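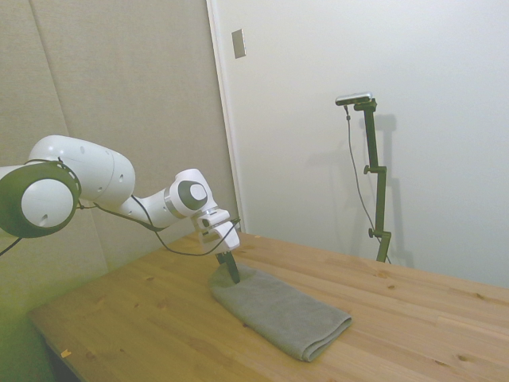

Towel Care and Folding: Your Questions

By Tegwen Trevor
Friday, February 1, 2019

We use cookies to remember your basket and to see which pages get read. By staying on this site you agree to this. Accept / Settings

These are the questions that come in most often at the Ifans shop and by email. If yours isn't covered, write to us and either Nour Harb or I will reply, usually by the next working day.

Should I wash new towels before I use them?

Yes. Wash them once on warm with half your usual detergent and no softener. New towels carry a finish from the mill that makes them feel smooth on the shelf and stops them from taking up water. Most need one wash. The heavier Pitance bath towels need two or three.

How do I fold a bath towel so that it fits a normal shelf?

Lay it flat with the label side up. Fold it in half lengthwise and smooth it out from the middle. Fold it in half again the short way, then once more. Put it on the shelf with the folded edge facing out. If your shelf is less than a foot deep, fold in thirds lengthwise at the start instead of in half.

What about hand towels?

In half lengthwise, then in thirds. Hand towels folded in thirds stand up on their own in a drawer, if you like to store them that way.

My folded towels never line up. What am I doing wrong?

Usually the towel has pulled out of shape in the wash, and the two long sides are no longer the same length. Take it by two corners while it is still damp, give it a snap, then do the same from the other end. Fold on a table. Folding against your chest works for a washcloth but a bath towel will slide.

Is it better to roll or fold?

Rolled towels are handy in a basket or a deep drawer. Folded ones stack better. There is no difference to the fabric either way.

Do the gray towels fade?

They lighten a little over the first several washes and then hold. Wash them with other grays or with darks. Keep them away from bleach and from acne creams with benzoyl peroxide, which leaves orange or pale spots that can't be removed. We get more returns over this than over anything else, and we can't accept them.

What does the number on the label mean?

It is the weight of the cloth in grams per square meter. The Pitance bath towel is 700, which is thick and slow to dry. If you don't have a dryer, or your bathroom has no window, you will be happier with the lighter Rirska.

How often should I wash a towel?

After three or four uses if it dries fully in between. Gym towels after every use.

Why do my towels smell even when they're clean?

Too much detergent, or they were put away damp. Run them hot with a cup of white vinegar and nothing else, then a second time with a little detergent. Dry them all the way through. Check the hem and the woven band near the end, as those dry last. Don't fold a towel that still feels cool at the hem.

Can I use fabric softener?

We would rather you didn't. It coats the loops. Dryer balls do a decent job, and so does shaking each towel out before it goes in.

A loop has pulled. Will it unravel?

No. Snip it level with the other loops using sharp scissors. Don't pull it.

How many towels does a household need?

Two bath towels per person and two spare for guests is enough for most people. We sell bath towels in sets of 6 for a family of three. Hand towels depend on how many sinks you have.

Do you hem or repair towels?

Gwion Morgan does repairs on towels bought from us, including frayed hems and torn hanging loops. Please send them washed. Repairs sent in November take longer because of holiday orders.

Can I order by item number?

Yes. The gray Rirska bath towel is item 2556 and the matching hand towel is item 148. Give the number and the quantity in your email and we'll send back a total with shipping.

Can I return a towel I have already washed?

Only if there is a fault in the weave or the hem. Include a note saying where the fault is. A safety pin next to it helps.

Sign up for our newsletter: care tips and sale dates, once a month. Enter your email address. You can unsubscribe at any time.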